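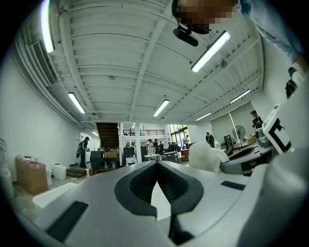
Corrugated ceiling, long white beam and fluorescent tubes, all due a dust

If you look after a big workroom (ours is in Dullcombe), you'll know how quickly the tubes go dim with fluff, and May is a lovely time to tackle them, while the evenings are light and you can manage with everything switched off!

Turn the lights off at the wall and leave the tubes to cool while you put the kettle on. Do the vent slats first, working from the top one down, then run a long-handled duster along the duct and the beam. I use a Danko one that reaches 200 cm, though any with a soft head will do.

Wipe each tube gently with a dry cloth, never a damp one, and have someone hold the ladder, please. Sweep the floor last of all. Ours takes 2 of us a good long morning, with a break for biscuits halfway.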